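Sorting a game shelf with small loose parts – how do you do it?

lasusmont_t
Posted 7 Sep 2019
Hello all. I try to put order in our game shelf before my sister comes with her children. The playing cards are easy, they have their own boxes.

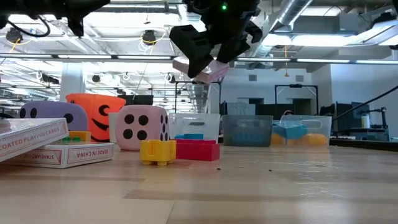
My problem is the foam dice and the toy blocks. They have no box and they always end up between the card packs. Do you keep them by type, or by the game where they are used?

Broden
By type. All dice in one bag, all blocks in another. Takes me 2 minutes in the evening.

Trikitz
I disagree with Broden. If the dice live in one bag, my kids empty the whole bag to find one. Keep them with the game.

lasusmont_t
But the big foam dice we use for everything, also for math. And the orange cube with the pumpkin face is not really a die, so where does it belong?

Bawa
Halloween box, up in the attic until October :)

lasusmont_t
My son would protest. He plays with it in January too.

Broden
Then it goes with the dice. Same foam, same bag. And put a rubber band on the card boxes – cheap ones open by themselves when they lie on the side.

Trikitz
A rubber band dents the cardboard. I use a small zip bag.

lasusmont_t
I will try the zip bags first. Thank you both.
Tobias Schumacher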